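Kapitel 5
Der Rechner von innen: Sockel, Speicher, Steckplätze

Als ich meinen ersten Rechner aufgeschraubt habe, war ich sechzehn und hatte vorher niemanden gefragt. Der Deckel ging ab, ich schaute hinein und machte ihn sofort wieder zu. So viele Kabel! Zwei Tage später war er wieder offen, und ein Jahr später habe ich in der Werkstatt von Modise in den Ferien Netzteile getauscht. Gert Modise (ja, der mit dem Namen an der Tür) hatte eine einzige Regel für Neulinge: erst schauen, dann benennen, dann anfassen. An die halte ich mich bis heute, und in diesem Kapitel halten wir uns gemeinsam daran.

In Kapitel 4 ging es um Strom, Spannung und darum, warum der Netzstecker draußen liegt, bevor das Gehäuse aufgeht. Das setze ich jetzt voraus. Wer die Seiten übersprungen hat, blättert bitte zurück, ich warte so lange.

Nun zum Mainboard, auf Deutsch auch Hauptplatine. Ich sage beides, wie es gerade kommt. Am liebsten stelle ich mir die Platine als Stadtplan vor: In der Mitte liegt der Marktplatz, das ist der Prozessorsockel, und von dort gehen die Straßen ab. Kurze, schnelle Straßen führen zum Arbeitsspeicher, etwas längere zu den Erweiterungskarten. Amnuay Sriwong, mit der ich den Praxisteil geschrieben habe, findet den Vergleich furchtbar und redet lieber von Leitungslängen und Laufzeiten. Recht hat sie, aber der Stadtplan bleibt trotzdem drin!

Fangen wir also beim Marktplatz an. Ein Sockel ohne Prozessor ist eine empfindliche Sache. In vielen Sockeln sitzen Hunderte feiner Kontakte, und ein Finger darauf reicht, um das ganze Board zu ruinieren. Mir ist das genau einmal passiert, gekostet hat es mich damals 489 Euro und eine schlaflose Nacht. Den Prozessor hält ein Metallrahmen mit Hebel fest. Klappt man den Hebel auf, lässt sich die Halteplatte anheben, und der Sockel liegt frei. Die vier Gewindepunkte an den Ecken gehören zur Befestigung des Kühlers, den nehmen wir uns in Abschnitt 5.3 vor.

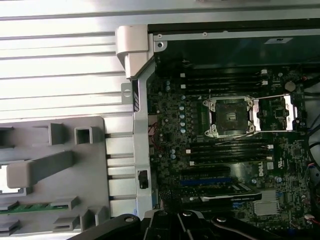 Beim Arbeitsspeicher sind sich Büro-PCs und Workstations überraschend ähnlich, nur die Anzahl der Steckplätze geht auseinander. Ein einfacher PC kommt oft mit zwei oder vier DIMM-Plätzen aus. Bei einer Workstation liegen sie gern in zwei Gruppen, eine auf jeder Seite des Sockels, damit die Wege zum Prozessor kurz bleiben (siehe Stadtplan, Amnuay!). Die kleinen Riegel an den Enden halten das Modul fest. Beim Einsetzen auf die Kerbe achten und gleichmäßig drücken, bis es klickt.

Bleiben noch die PCIe-Steckplätze für Grafik- und andere Karten, der Chipsatz unter seinem Kühlkörper und die Knopfzelle, die Uhr und Einstellungen am Leben hält. Die Zelle ist übrigens mein Lieblingsbauteil. Billig, unscheinbar und schuld an erstaunlich vielen Rechnern, die nach dem Einschalten glauben, es sei ein ganz anderes Jahr.

Für die erste Übung braucht ihr ein ausgemustertes Gerät, ein Blatt Papier und einen Bleistift. Zeichnet die Platine grob ab und beschriftet, was ihr schon erkennt. Der Schraubendreher bleibt bis Abschnitt 5.2 in der Schublade.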